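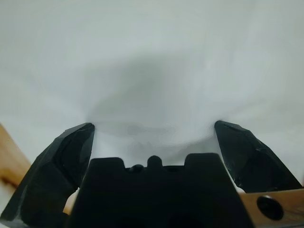 Gripper comparison, Virkico vs. Stilham, wrist camera notes

1/ November 22, 2020. Same arm, same Awad controller, two parallel grippers. Posting as I go. Wrist view with the jaws open and nothing between them is how every run starts.

2/ Exposure first. A pale surface close to the lens plus black fingers is a bad mix for auto. There's a soft grey shadow between the fingertips and the software wants to call it an object. Locked exposure by hand, then set the depth cutoff to 80 mm.

3/ Finger tips are the only crisp edges in view, so I use those for the alignment check. Both tips have to be found before the controller accepts a close command.

4/ Virkico: 600 cycles, open to closed and back, no part. Repeatability fine. Slight lag on opening that I can't tune out – looks like a firmware limit.

5/ Stilham: stopped at 766 cycles, only because I forgot to set the limit. Faster on opening, noisier on closing. Force readout drifts until it has run for 5 minutes.

6/ Scuffs on the black fingers don't bother the edge finder at this exposure. Go brighter and the light marks along the ridges start to register as edges. Keep it low.

7/ Tried the Istier camera driver in place of the stock one. Lower latency, but it drops the gain setting on every reconnect. Back to stock for now.

8/ Next: same runs with a part in the jaws, thin stock first. Logs go up once I've fixed the timestamps – the controller clock still thinks it's January.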